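Hi Petro,

April 2019 update on the Bramness table booths, as promised. It's a longer one than last time, mostly because there is finally some stuff to tell you!

The big news is that the walls are up. We went back and forth on plain or patterned for most of the winter (you may remember Dorin Pascu's strong feelings on this, and his even stronger feelings on beige) and patterned won. The panels came from Koval, and the pattern goes right up to the corner on both walls. Myroslav Onyshchenko did the fitting over two evenings and only had to recut one of them. The tabletop stayed white, which I know was your preference from the start, and I've come around to it. Small parts show up so much better on it than they did on the old gray one.

The corners took longer than I'd planned. My first idea was to butt the panels together and tape the seam, and it looked awful, so we went to a ridged metal strip standing upright where the back wall meets the side wall. It hides the raw edges and it gives Arsen Semeniuk something solid to screw into when he wants to hang a shelf later on. I'm really happy with how it came out.

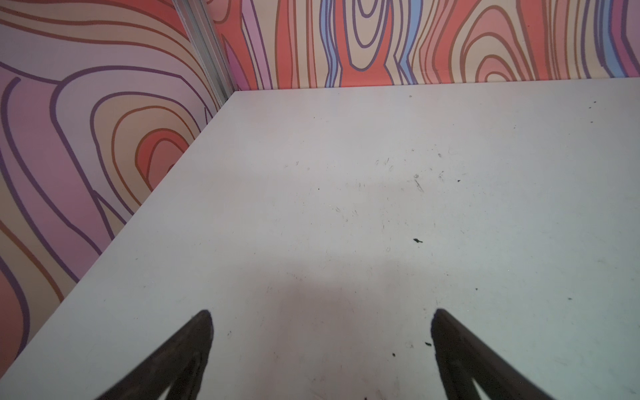
Keeping the tops clean is still a work in progress. White shows every crumb and fleck, and I wipe a table down and ten minutes later there are specks on it again. Ihor Derkach thinks some of it is coming off the cut edges of the panels, and he wants to seal them with a clear varnish. I've told him to try it on one booth first and leave it a couple of weeks. In the meantime we have a brush hanging on a hook by the door and people do use it, most days.

Lighting is the other thing. The walls throw a bit of their color onto the table near the side, kind of pinkish, and you get soft shadows when you lean in. It doesn't bother me much but Dorin would like a second lamp, so I'm getting a price from Greltton.

On money, we're fine. There's $500 left in the materials line, and I'd like to put that toward the varnish and the lamp if you're okay with it. The tabletops from Zarnton came in on budget. Delivery was 14 days late, though, and that's why the last booth isn't finished.

Still to do before October: the last booth, the shelves, and labels for the drawers. Let me know about the $500 when you get a minute, and come by and see it if you're in town!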